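Quick writeup on cooking down peppers and citrus in a small saucepan. Makes a sweet-sharp relish, good on toast, good on cold chicken. One small pot, one burner. Typed this up between other things so excuse the mess.

## What you need

- small deep saucepan with a glass lid
- 5 bell peppers, yellow if you can get them (red works, green goes bitter)
- 2 small oranges or tangerines
- 1 small onion
- half a cup of sugar
- half a cup of cider vinegar
- salt, pinch of chili flakes
- 6 small jars, clean, with lids that still seal

Scale down if you want. One pepper and one tangerine makes enough for a couple of sandwiches. Watch the pot though, small amounts catch fast.

## Clear the table first

Everything off. Mail, keys, the lot. Wipe it down -- I use Sani spray, plain soapy water is fine. Dry it too, or the cutting board slides.

Then put out the pot and the produce and nothing else. Boards and knives come after. Leave space between things so you have somewhere to chop. 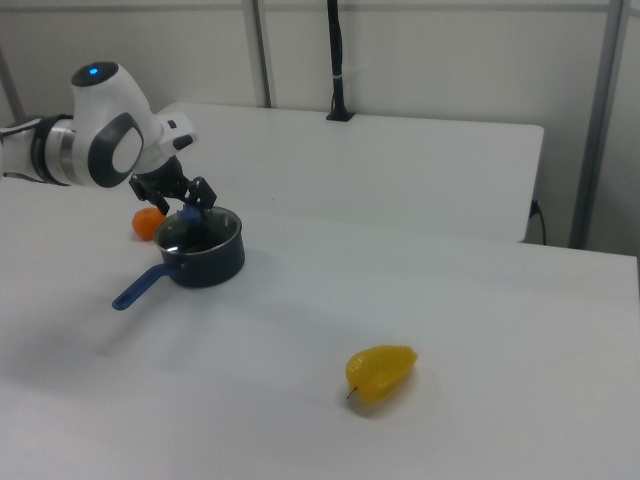

Check the lid before you start. Knob should be tight. If it wobbles, there's usually a screw on the underside, quarter turn with a screwdriver and done. Don't crank it, glass chips around the hole. If the lid has a rubber washer under the knob and it's cracked, replace it. Cavix sells a bag of mixed ones, cheap.

Also check the handle. Same deal. Loose handle plus boiling sugar, no thanks.

## Prep

1. Wash the peppers. Dry them.
2. Cut around the stem, pull it out, shake out the seeds. Knock the rest out over the sink.
3. Slice into strips, then across into small squares. Fingernail size. Doesnt have to be pretty.
4. Zest one tangerine before you peel it. Much easier in that order.
5. Peel both, pull off the white stringy bits, chop the segments. Pick out seeds as you find them.
6. Dice the onion fine.

Keep the juice on the board. Scrape it in with everything else.

## Cooking

Onion first, spoon of oil, low heat, lid on. Five minutes. You want it soft, no color.

Peppers in, pinch of salt, lid back on. Ten minutes. They give off a lot of water, that's fine, leave it.

Lid off now. Sugar, vinegar, citrus, zest, chili. Stir till the sugar's gone, then turn it up till it bubbles.

Where to put the lid: flat on the table, knob up, on a folded towel if it's hot. Never straight onto a cold wet counter, hot glass can crack. Not balanced across the pot handle either, it slides off. I keep it on the handle side of the pot so I know where it is without looking. Fruit goes well clear of both, out of the drips.
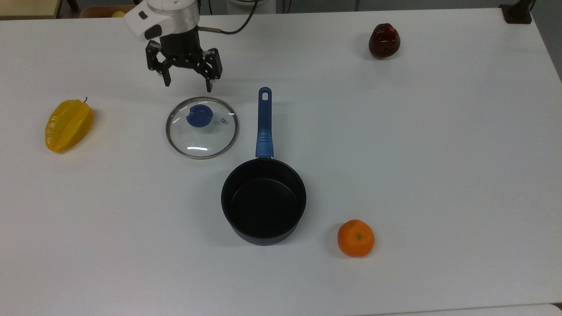
From there it's 25 minutes or so of stirring now and then. More often toward the end. It's done when you drag the spoon across the bottom and the gap stays open for a second before it fills back in.

Taste it. Too sharp, a bit more sugar. Too sweet, splash of vinegar and two more minutes.

## If it goes wrong

**Watery.** Keep going, lid off. Don't add cornstarch, it goes cloudy and weird.

**Stuck on the bottom.** Off the heat right away. Pour the loose stuff into another pot, do NOT scrape. Fill the first pot with hot water and baking soda, leave it till morning.

**Lid boils over or rattles.** Heat's too high. Turn it down, tip the lid a little to let steam out. Lids with a vent hole -- make sure it isn't plugged with old gunk. A toothpick clears it.

**Bitter.** Too much white pith. Can't really fix it, sorry. Spoon of honey helps some.

## Jars

Spoon it in while it's hot, leave a finger of space at the top. Lids on, let them cool on the counter, then fridge. Keeps two weeks. This is a fridge recipe, not a canning recipe, so don't go putting it in the pantry. For longer, freeze it. Elberg tubs are ok for that, so are old yogurt pots.

Label them. Masking tape and a pen. You think you'll remember and then it's December and there's a tub of orange something.

## Cleaning up

Pot soaks while you eat. Lid gets washed by hand, soft sponge, get the brush in where the rim meets the glass becuase syrup sits there and turns brown. Dry it standing up.

Wipe the table last, twice. Sugar drips are invisible till you put your sleeve in one.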